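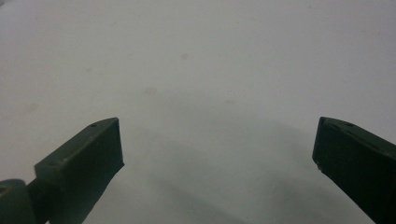 Vol. 6, p. 49

Rindex audio: war memoirs and campaign histories, chapter index
README, last touched 2022-04-06

What it is

Chapter-level index for audiobooks about land campaigns and the people who wrote them up afterward. 85 titles. Mostly memoir, some straight history, a handful of unit diaries read aloud. No audio in here. Just the index: title, author, narrator, chapter start times, and which places get named in which chapter.

Built from the Cunwood library shelf of tapes and CDs, plus downloads that Wirano Audio let us index. If you want the recordings go to a library or buy them. Please don't email asking for files.

Files

titles.csv — one row per audiobook
chapters.csv — one row per chapter, start time in seconds
places.csv — place names as heard, with our best spelling
narrators.csv — name, and any other spelling we found on a case or sleeve
notes.txt — messy, read it anyway

Everything is UTF-8, comma separated. Quotes around any field that has a comma in it. Older copy of titles.csv had semicolons, if yours does, get the new one.

Columns in titles.csv

id: four letters and a number, never reused
title: from the case, not from the publisher site
subtitle: often blank
author, narrator: last name first
abridged: y, n or u. u means the case doesn't say and no one sat through it to find out
runtime: minutes, rounded down
source: tape, cd, download
campaign: our own short label, see below

Campaign labels

These caused most of the arguments. A siege inside a larger offensive gets the label for the siege if more than half the chapters are set there. Otherwise the offensive. Memoirs that cover a whole tour get "tour" and then you have to use places.csv. Wendy Rowbotham did the first pass and Subbarao Pinto did the second, and where they still disagreed both labels are in there with a slash between. Leave the slash, scripts downstream expect it.

How the times were made

By ear. One person listens, marks the start of the chapter heading (not the music before it), second person spot checks. For tapes the time runs on across sides as if it was one long file, side breaks are in notes.txt. Tape speed drifts so anything with source = tape can be off by a few seconds by the end. We didn't correct for that. Downloads are good to the second.

Prologues count as chapter 0. Author's notes at the end get a row with chapter = N. Maps obviously don't come across in audio, but some narrators read the captions out and we put those under the chapter they turn up in.
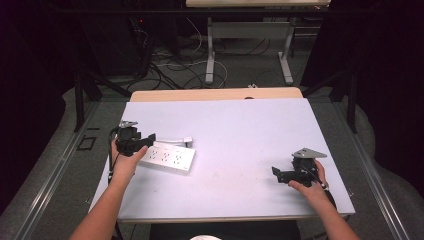 Place names are the weak part. Narrators say the same village three different ways in one book, and half of them were spelled differently in the period maps to begin with. Column heard_as is what the listener wrote down. Column spelling is what Manikandan Poojary settled on from the printed edition, where we could get one. We had print for 40 of the titles. For the rest spelling is a guess and is marked with a g. Search both columns.

Ranks and unit numbers are not indexed. People ask. It was in the March plan and got dropped, it doubled the listening time. Kerubo Chege has a partial list for the armor titles and may share it.

Known problems

Two titles have the narrator and author swapped in the old release, fixed now
Runtime missing on a few CD sets where disc one is lost
Okafor series: volumes numbered in order of publication, not order of the war. Volume 1 is the retreat. Volume 3 is the year before. Sort on the year column, if you sort by volume it makes no sense
Chapter titles with a quote mark inside break in some spreadsheet programs
"u" in abridged is used way too much, sorry
Accents got stripped from narrators.csv somewhere along the way, will be put back

What it's okay for

Finding the chapter you want. Checking who narrated what. Counting how often a place comes up, if you are careful about the spelling. Not okay for saying what happened on a given day — these are memoirs, they contradict each other, and the index doesn't take sides. Also the shelf leans heavily to officers' accounts. Very few enlisted, almost no civilians, and only one translated title so far.

Terms

Index is free to use and change, credit Rindex. Titles and cover text belong to the publishers. Don't paste the blurbs, we took them out of the last relase on purpose.

Corrections

Send the id, the row and what's wrong. One correction per message is easier. Thirumalai Murthy merges them when there's a stack. If it is a time fix, say which edition you listened to, the reissues have a longer intro and everything shifts.

To do: remaining tapes, accents, second check on the places marked g.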